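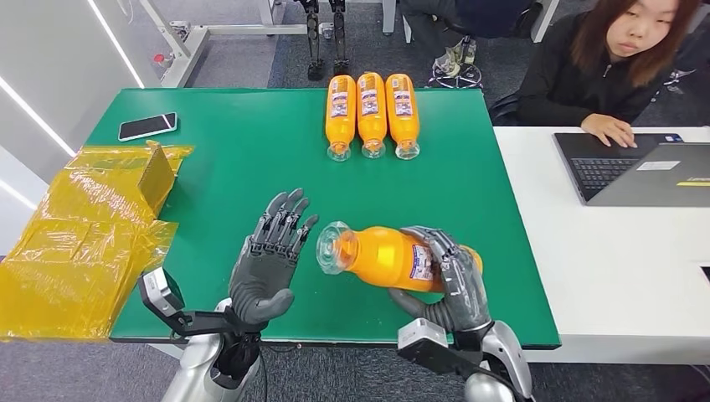

Tindwood Bottle Return Enters Its Second Year

Jan 7, 2022

The Tindwood Household Recycling Office will extend its bottle return service to the east side of town in February. Eusebio Marulanda, who has managed the service from its first month, met with the newsletter to discuss the past year and the changes residents should expect.

Mr. Marulanda described the opening months as slow. "We had 40 households signed up and one truck," he said. "People were used to putting everything in the same bin, and they wanted to know why we were asking for something different." The list now stands at 211 households, and a second truck has been approved.

Asked which items cause the most difficulty, he named colored plastic. Clear bottles are easily sold on, he explained, while colored ones must be held until a full load is ready. "We take them all the same. I would ask only that residents empty them, give them a quick rinse and put the cap back on."

Labels may be left in place. "I have met people who soak them off at the kitchen sink," Mr. Marulanda said. "It is kind of them, but the plant does that work."

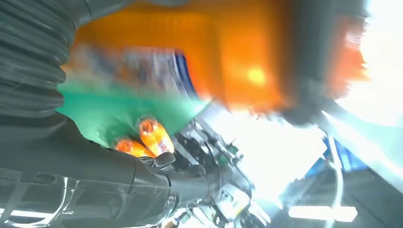
Orange bottles side by side.

The office received 466 calls last year, most of them on missed pickups and holiday schedules. Mr. Marulanda acknowledged that the printed calendar had been hard to read. "The type was too small — my own mother told me so." A larger version will be mailed with the February notice.

He was more cautious on the question of glass. The present trucks are not fitted for it, and the nearest buyer has not yet agreed to terms. "I would rather say no now than promise a date and miss it," he said.

East side residents may register at the front desk or by mail. Current members do not need to register again.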